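Fathima Sultana
28 April 2026

I promised to write how we made the equipment budget for our robot arm at Falbridge. It became long, so I put it in several posts. I am not a finance person, please correct me where I am wrong.

The first mistake was mine. In October I sent a plan with one line: "robot arm, 1 piece." The arm has a price on the quote, so it felt complete. Kasun Akanda returned it the same afternoon with one question: "And where will it stand?"

So we made a second list. Table, mounting plates, spare gripper fingers, cables, a stop button, the computer, the chairs. Also the things which the arm must pick up. This second list was not small at all. It came to 30 percent of the full request.

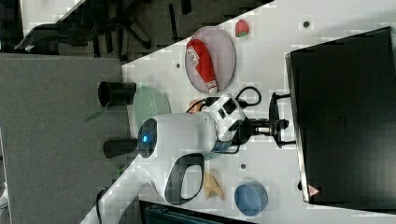
Cables deserve their own line. I had put them under "other" and the sum was gone in the first month. Now I buy each cable two times, one for use and one for the drawer. The same for the small screws, which disappear in a way I cannot explain.

About the table. We compared a ready-made lab bench with a plain table where we could mount things ourselves. The bench was nicer. The plain table left us 400 dollars, and this money went to gripper fingers. I would decide the same again.

The objects for the tasks I planned in the wrong way also. I wanted to buy them when we need them. But every small order needs an approval, and each approval took us up to 12 days. For this reason I now make one kitchen order per project: dishes, play food, one or two real appliances if the task asks for it. We named this list Ania and it is the only document that everybody on the team opens.

Please put two of each thing that can crack or roll away. For vegetables one is enough.
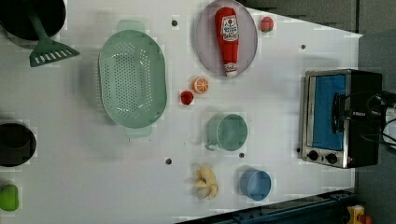

Sewwandi Ekanayake wrote under my last post that she would never put consumables in a capital request, and that her office would send it back unread. In her place they keep a separate yearly amount for it and nobody needs to ask.

I think she is right if you have such a yearly amount. We did not have it, so all went in one request with two clearly separated parts. Our office accepted this. Ask yours before you write anything.

Service contract: we took the shorter one, 2 years. Obaidul Sikder wanted the longer. We still discuss it at lunch.

Next week I will post the template with our prices removed. If you want the columns in a different order, write me until then, after that I will be too lazy to change it.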